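Home Reviews Kits Galleries Contact

Two Hands in a Make-Believe Kitchen: the Gurnell Practice Kitchen

Shagufta Orakzai
September 3, 2019
4 minute read

I've had the Gurnell kitchen pack for a good few weeks now and I keep opening it when I should be doing something else. It's a set of simulated kitchens for people who teach two-handed robots to move things about. You load a room, drop in a pair of arms, choose what goes on the worktop and off you go. There are 73 layouts and 301 things to put in them, from fruit to frying pans, and I haven't got anywhere near the end of either list!

I should say where I'm coming from. I run a small evening club in Varanbridge with one real arm between all of us, and it spends a lot of its life waiting for parts. So a kitchen that lives on a laptop, where a dropped plate costs nothing, is a lovely thing to have. I paid for the pack myself – the hobby licence, the cheaper of the two – and Gurnell haven't seen this page.

Some notes on getting going, then what I found on the worktop.

Setting up took me one evening. The installer is plain and sensible, and the guide that comes with it was written by someone who remembers being a beginner. My only snag was an old graphics driver, which the start-up check spotted and named for me.

Choosing a room is the fun bit. You can pick the counter, the tiles and the clutter separately, or press the shuffle button and take what comes. I press the shuffle button far too often. Dark tiles, pale tiles, a worktop with hardly anything on it, then one so full that there's barely space to put a cup down.

Steering the hands is better than I'd dared hope. I use the keyboard for big movements and a cheap controller for the fine ones. The fingers follow with very little delay, and you can slow the whole world down to 30 per cent speed while you learn. I still do this for anything round.

Saving your attempts is done with one key. Every run goes into a folder with its settings beside it, so you can send a friend the exact same kitchen and see how they get on. The hobby licence stops at 300 saved runs per project, and I'd like that to be higher.

Vegetables are where I've spent most of my time. A tomato and an aubergine sound like easy company, but they want quite different handling. With the tomato I come straight down from above. With the aubergine I go for the fat end and keep my fingers together until the last moment.
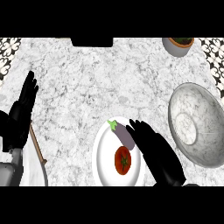

Left and right can be given separate jobs, and this is the feature I'd miss most. Park one hand, work with the other, then swap over without starting again. Two people can share a session too, one hand each. We tried it at the club and there was a great deal of shouting and laughing, and one very good go at the washing-up layout.

Lighting is simple, with a single slider. I'd happily trade a dozen of the rooms for a proper evening setting, as our real bench is rather gloomy and I'd like to practise for that.

Comparing it with the Zurnstead pack, which I used last year: Zurnstead has more rooms beyond the kitchen, Gurnell has the nicer hands and the clearer menus. If you only want worktops, I'd go with this one.

A larder add-on is planned for December, with jars and lids. I've already cleared some disk space for it.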